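Unit 4 handout: Two-arm tabletop tasks
Whitlock lab section, 10 October 2022

Each group records 200 trials of the desk-clearing task before the December review. A trial starts with both arms parked and ends when the operator presses stop or the time limit of 81 seconds runs out. Failed trials are kept and marked F in the log. Do not delete them.

Object placement is read from the layout sheet for that trial. The mouse, the mouse pad and the closed laptop are in every layout; the plush dinosaur is a distractor and must not be touched. When only one arm is working, the other stays near its mount.

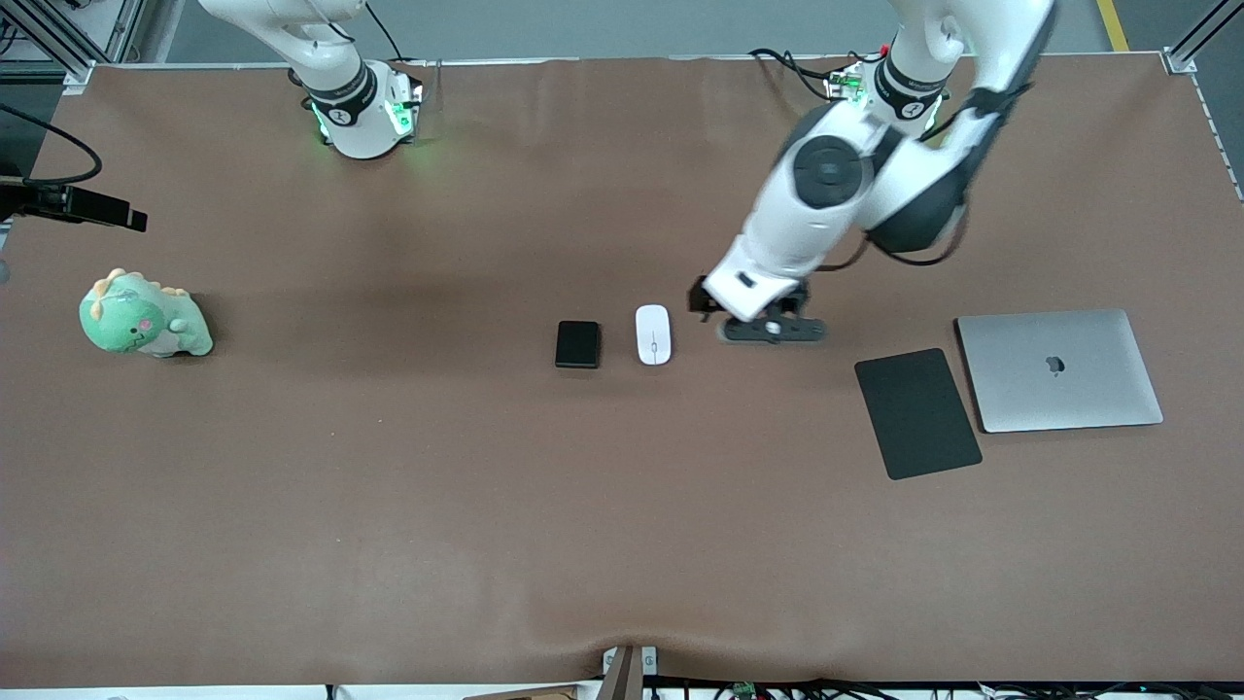

Shoshana Abernathy asked whether a grasp that slips and is then recovered should count as a success. It does, provided the object did not leave the mat and the operator did not switch arms. Write R next to the trial number so that recovered grasps can be separated later.

Approach height. Bring the gripper down with the fingers open and stop just above the mat before moving sideways. Lateral moves at contact height drag the mat and shift the other objects.

Grasp width. The mouse is gripped across its narrow dimension. The laptop is pushed, never lifted.

Logs go in the Trorkmont folder under your group number. Last year's set holds 1377 trials and may be used for comparison, but not for training. Read section 2 of the lab manual before your first session.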